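Chapter 7
Making Beats for Other People

I made my first beat for someone else in a kitchen in Flemberg, with headphones that only worked on the left side (I still mix a bit lopsided, sorry!). The singer was Lies Goossens, and she threw out 15 of my loops before she hummed over one. I was crushed for maybe an hour, and then I went back and muted half the drums on the one she liked.

So that's where we'll start, with leaving room for a voice. Grab any loop you've got at a slow tempo, pull out whatever sits in the middle, and talk over it. Silly, I know, but do it!
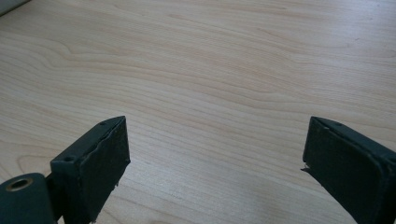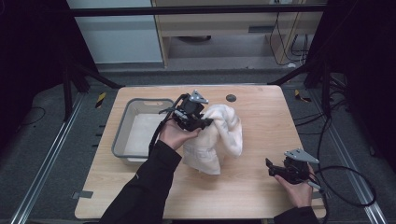 Pale wood tabletop, in both pictures.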